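Home | About | Days Out | Workshop Notes | Archive | Contact

An afternoon at the Harosden robotics lab

I'd been meaning to get to one of the Harosden open afternoons for years and always managed to be busy, so when the August one came up I put it on the kitchen calendar in red pen and told everyone at home I was not available for anything. It's a longish drive for me (the last bit is all roundabouts) and I arrived just before one with a sandwich still in my lap.

The lab sits on the upper floor of the Leitner building, and you go in past a bike store and up a staircase that smells of floor polish. Sign the book, get a sticker, off you go. I had expected a talk with slides and then a quick peep through a window. There was a talk, but it only lasted 17 minutes, and after that they simply let us wander between the benches and ask whatever we liked. Lovely!

I should say where I'm coming from. I mend things for a living, mostly pumps and small motors, and I've done a bit of work on the older kind of factory arm, the sort that goes to the same spot all day long and would happily carry on if you took the conveyor away. So I know a little, and most of what I know is out of date.

What they are working on is called Plildale, and it's a method more than a machine. The idea is that you teach an arm a job by doing the job with it yourself, over and over, and then a program learns from the recordings. Plenty of people do that already, they were quick to say. The Plildale part is about which recordings you bother to make. Normally you'd sit down and do 400 goes at putting a thing in a dish, all more or less the same, because people are creatures of habit and we reach for things the same way every time. Then you move the dish a hand's width to the left and the arm goes to pieces.

So instead they do a small batch first, train on that, and let the program say where it feels least sure of itself. It might be unhappy when the object is close to a wall, or when it has to let go over the near side of the dish. The next batch is made up of those cases and hardly anything else. Then you train again, ask again, and so on. I asked how a program can feel unsure and got a very patient answer. They train several copies, each starting off slightly differently, and look at how much the copies disagree about what to do next. If they all want to go the same way, fine. If one wants to go left and another wants to go up, that's a spot worth a few more recordings. I thought that was rather neat, and it's not far off how I'd train an apprentice, if I'm being generous to myself.

The result they were pleased with was this. Doing it the ordinary way, with the 400 recordings, was their yardstick. With the fussy way of choosing they reached the same success rate on their own table using 269. You could hear a bit of a mutter go round, because to most of us that didn't sound earth-shattering, and the woman giving the talk laughed and said to try recording the other hundred-odd yourself and then come back and tell her it was nothing. Fair point. Every one of those is a person sitting there guiding an arm about, and apparently your shoulders know about it by the end of the day.

She was also very open about what it doesn't do, and I liked her for that. It has only been tried on short jobs, pick a thing up and put it somewhere. The saving shrinks when the objects are all alike, as there's less to be unsure about in the first place. And the copies can all agree with each other and all be wrong, which made me laugh out loud, having sat through a few site meetings. They don't have a proper cure for that one. What they do at present is throw in a few recordings picked at random in every batch, so as not to trust the program's opinion of itself too far.

Then we got to the benches. There are four of them along the window side and the one I stuck at was the toy food one. It's a tabletop with clear walls and a big shallow dish in the middle, and the arm comes down from above. I'd read about this kind of set-up and pictured something a good deal grander. I stood there so long that one of the students offered me a stool.

I asked why toy vegetables and the student gave me a proper answer. They're cheap, they don't go off, and the shapes are awkward in different ways. A long thing has to be gripped across and not along. A round thing wants to roll away if you come at it slightly off centre. Something fat at one end and thin at the other will swing about when you lift it. With blocks, he said, you learn how to pick up blocks.

The clear walls I'd taken to be a safety thing, and they partly are, but they also stop the bits going on the floor, and he reckoned they'd changed the work more than anyone had planned. Objects end up against the wall or in a corner, and that's a whole new sort of problem for a gripper that needs room either side. Those turned out to be just the cases the copies squabble over, so the batches kept filling up with corner work. They've also had bother with reflections, he told me. You get a second, ghostly version of things in the plastic, and early on the program would sometimes show an interest in that one. I've done the same with a shop window, so I had every sympathy.

The bit I found really interesting was about the rim of the dish. If you ask a person to put something in a dish, they drop it more or less in the middle. So all the ordinary recordings end in the middle, and the arm never learns what to do near the edge, where a small mistake means the thing tips out on to the table. The Plildale batches have lots of edges in them. He showed me a chart pinned up by the door with a dot for each place where something had been let go, one colour for the old way and one for the new. The old dots were a tight little clump and the new ones were all over the shop. I could have stared at that chart for ages. It told me more than the talk did, if I'm being picky, and I said they ought to put it first next time.

I did get a turn at guiding. You hold a sort of handle and the arm copies you, and it's much harder than it looks! You can't feel anything through it, so you have to judge by eye whether you've touched down, and my first attempt was far too gentle and then far too rough. They let each visitor have 11 goes, and by my last one I had stopped holding my breath. Mine weren't being kept, they promised, which was a relief to everyone.

A few practical things, if you're thinking of going to the next one. Parking is behind the building and fills up quickly, so be early. The café on the ground floor is called Nullier and does a very decent cheese scone, but the coffee machine is slow and there was a queue of roughly twenty minutes when the talk let out. Wear something you don't mind sitting in, as the chairs in the talk room are the hard stacking kind. The lift is small but it does work, and there's a ramp round the bike store side that isn't signposted very well. Children are welcome and the ones I saw were far better at the guiding than the adults were.

I'd have liked longer at the far bench, where they're starting on cloth, but it was mostly in bits when I got there and the person looking after it was on her break. They hope to have it ready for visitors by the next open afternoon. Folding a tea towel, I was told, is a nightmare. I drove home wondering whether several copies of me would agree on how to fold one — I suspect they wouldn't — and I've already asked to be put on the list for next time.
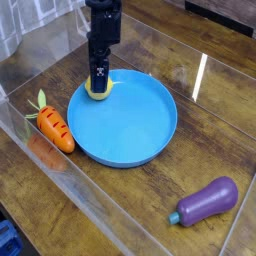 The toy food bench at Harosden, with the gripper on the yellow piece just inside the rim of the dish.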